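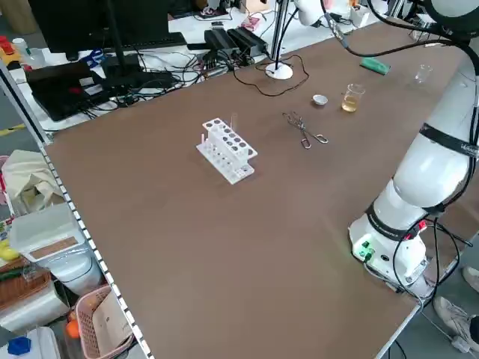 8 min read

I bought my first beaker because I'd run out of measuring cups. Well, that's what I told myself in the checkout line! Ten years later I own a rack, a box of test tubes, a pair of tongs I have used maybe four times, and a drawer of droppers that will outlive me. I do chemistry at a table the way other people do jigsaw puzzles, slowly and with tea (kept well away in the kitchen, thank you).

So when the magazine asked me to write about keeping a small bench tidy, I laughed out loud and then spent a Friday scrubbing. My table is a big old brown thing from a school clearance sale in Iritcombe, with enough scars on it to suggest that generations of kids did exactly what they were told not to. I love it. I've stopped trying to get the marks out.

What I have learned is that glass needs room. My rule is a hand's width between anything that can tip and anything that can roll, and I'm pretty strict about it, mostly because of what happened with the indigo. We won't go into the indigo. The rug is gone now.
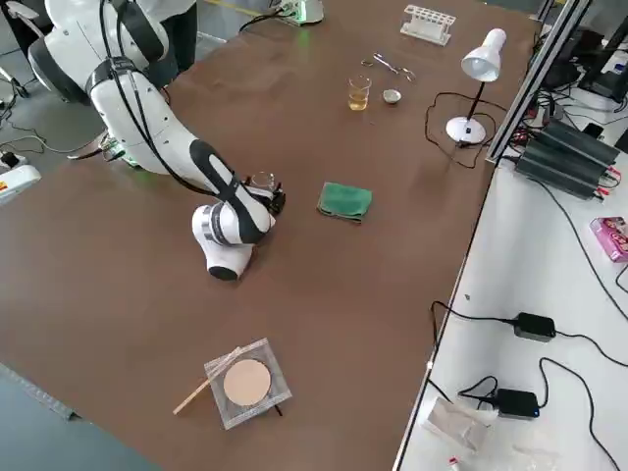

Do you really need a test tube rack if you only own a few tubes?

I'd get one even for two tubes. A tube lying flat will roll the moment you turn your back, and a mug full of tubes is a chipped rim waiting to happen. A plain plastic rack costs very little, rinses clean, and gives you a place to let things drain upside down if yours has pegs.

Back to the table. The thing I reach for most is a folded cloth. I went through a paper towel phase, and I'm a little ashamed of how many rolls that was. Then a woman at the Promberg swap meet sold me a bundle of microfiber cloths, and I've never gone back. I fold mine in quarters, use one face until it's grubby, and flip to the next. Cloths that have touched anything staining get washed on their own, no fabric softener, and hung over the back of a chair.

They do shed a bit when they're new. Wash them twice before they go anywhere near glass you care about, or you'll be picking fuzz off a rim with tweezers at 10 at night.

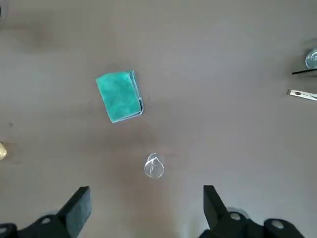 A folded cloth and a small piece of clear plastic on the tabletop.

Small clear bits are my downfall, by the way. Caps, loops, little lids, all of it vanishes on a table the minute the light changes. I keep a shallow dish just for them, and I do a sweep with my palm before I wipe anything down. A lamp helps more than you'd think. Set it low and to one side and every edge lights up.

Now, pouring. I ruined a lot of perfectly good tea dye before I figured out that I was rushing it. (Tea is my favorite practice liquid, since it's cheap and you can see every drip.) The Pistemness hobby club, where I turn up on weekday evenings when I can, has a pouring night each December, and you'd be amazed how competitive grown adults get over moving a spoonful of brown liquid from one glass to another.

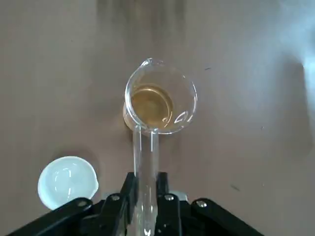
My own technique is nothing fancy. Find the spout first and turn the beaker so it faces where you want to go. Bring the two pieces of glass close together before you tilt anything, go slower than feels natural, and stop well before the tube is full. If you get a dribble down the outside, leave it alone until you've set everything down. Grabbing for the cloth mid-pour is how I lost the only tall beaker in my Amini starter set, and I still miss it.

Cleanup takes me nearly half an hour, and I've come to like it. Glass first, then the metal pieces, then the rack, then the table itself. Scissors get dried right away, every time, even if I'm tired and there's a show on. The last job is winding up the lamp cord, which I skip more often than I should.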